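**Oltbridge, June: we're pulling the Gustau door update, and I'd like to tell you why**

Hello from Cindetti! Normally I write these when we've something to show off, but this time we've got a fault to own up to. Version 11 of Gustau, our two-armed door and handling software, has a grip problem, and we've withdrawn it as of this morning.

It came up in simulation (thank goodness), on a run of 100 door and rod tasks. In 5 of them the software logged "grip closed" when the fingers hadn't closed properly, and then carried on with the next move as if all was well. On a heavy door that could mean a handle let go halfway through a swing, and I wouldn't want to be standing behind it. 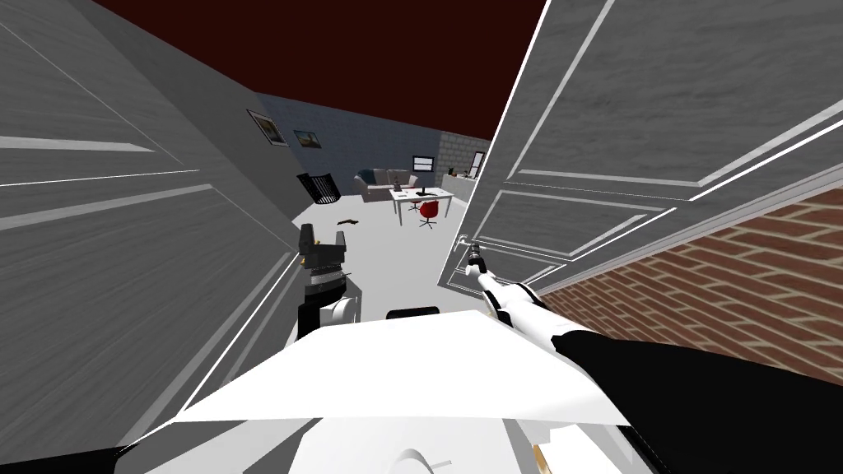
Figueiredo, our first trial customer, asked whether going back to version 10 would cost them their saved routes, and said they'd sooner have slow doors than surprising ones. Fair enough! The routes are safe, and the older version doesn't have the fault.

The rod tasks are the best place to look for it, as the gap between finger and rod is easy to check there. 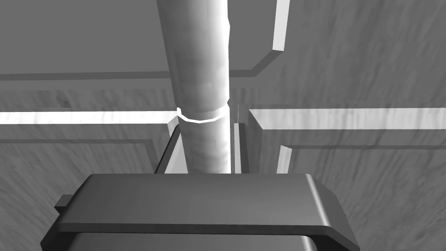 *Posted by the Cindetti press desk, Oltbridge*

So what do you need to do? If you're running version 11, stop any unattended door work, switch back, and restart both arms. It takes five minutes. If you can't switch back today, please keep people out of the door's swing.
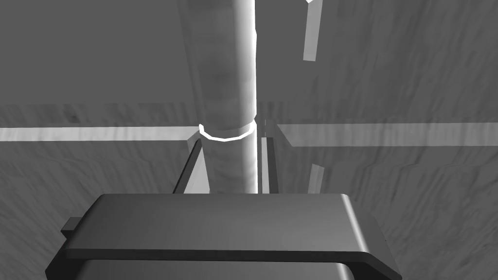 We're also adding a second check before any pull or lift, and it'll go through the full set of runs again before we release it. I'll post the results here, good or bad.

Press and customer questions: the Cindetti office, Oltbridge, until 5 pm.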